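Hands On at Dornstead

The packing company is teaching machines its trickiest jobs, and the people who know those jobs best are doing the teaching
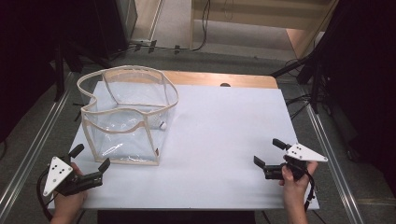 Jussara Moura packed gift orders for most of her working life before anyone asked her how she did it. Now that is her job. Four mornings a week she picks up a pair of hand-held grippers at Dornstead and works through the small, fiddly tasks that have always been left to people: lifting something out of a soft container, putting it back, trying again from the other side. Every run is recorded, and the recordings train the robot arms on the packing floor.

"My first day I felt like I was wearing oven mitts," she says, laughing. "By Tuesday I was showing off!"

It's a thrill to watch her work. She barely seems to look at her hands, and she has strong opinions about soft plastic, which folds and slides and never sits the same way twice. A good session gives the team 200 usable runs. Her best so far is 354, and she'd like you to know that Ronaldo Lacson hasn't beaten it.

Lacson came over from the night shift, where he spent years on his feet at the end of a conveyor. He sleeps at normal hours now and has dinner with his kids. He also sits in on the meetings where engineers decide what the arms will try next, and he has talked them out of a few bad ideas.

Dornstead employs 57 people on the floor, and not all of them are sold. Despina Crăciun, a shift lead, wants to know what happens once the arms have learned enough. Management has promised retraining for anyone whose station changes, and 3 stations have changed so far. She is keeping a list of what was said and when.

Still, she has put her name down for a turn with the grippers in December. Moura has already offered to coach her — starting with the soft stuff.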